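Let Them Wash Up Slowly

I went along to the open afternoon at the Trikari workshop in November, mostly to get out of the rain, and I have been arguing with my brother-in-law about it ever since.
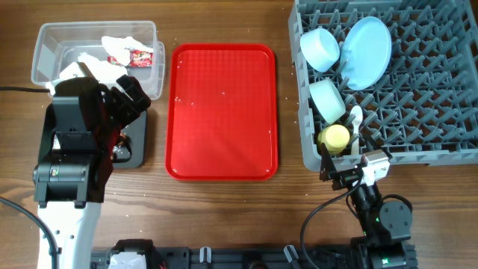
He thinks it's a waste of good engineers. Why, he wants to know, would grown people spend their working lives teaching a pair of mechanical arms to clear up after lunch, when any ten-year-old can be bribed to do it? I told him he has clearly never tried to bribe my ten-year-old. But it's a fair question, and I'd like to give it a better answer than I managed over the phone.

The man looking after our group was Thibault Coste, who has the patience of a piano teacher and needed every bit of it. There were 18 of us packed in around the table, and most had come, I think, expecting something like the movies. What we got was a tray, a rack of dishes, a bin with some crumpled paper in it, and two black arms going about their business at the speed of my grandmother threading a needle. A gentleman behind me sighed through his nose for the whole first run. I'll admit I was shifting from foot to foot a bit myself.

And then, somewhere in the second run, I got interested. I started thinking about what my own hands do with a bowl – how I tip it before I've even decided to, how I know without looking that the cup next to it is going to get in the way, how a plate goes in between the pegs of the rack at just the one angle and I have never once in my life thought about that angle. Mr. Coste told us they had put the arms through 536 runs of that one chore, and that 49 of those had gone wrong in ways they were still puzzling over. He said this quite cheerfully! I liked him very much for it. I have sat through plenty of sales talks in my time, and not one of them began with the failures.

My brother-in-law says that if it can't beat a person, it shouldn't be shown to the public yet. I think he has it backward. I would much rather see the slow, fumbling version now, with the crumbs still on the tray, than have a shiny finished one turn up at my mother's assisted living home with a brochure and a monthly fee. My mother has arthritis in both hands. She can cook a perfectly good supper, and then the dishes sit there until one of us comes by, and she hates that more than she'll say. For her, slow would be fine. She has all evening.

What I do worry about is money, and who ends up with the use of these things. Somebody in our group asked what a setup like that would cost at home and we never did get a number, only a kind smile and something about early days. If it's going to be another toy for people who already own a dishwasher, then I'm with my brother-in-law after all, and he may frame this paragraph if he likes.

But please go, if they hold another one. Stay past the first run, and stand near the front if you can, as the table is low and tall people never think to move. There's coffee by the door – not very good coffee, but they keep it coming, and I had two cups.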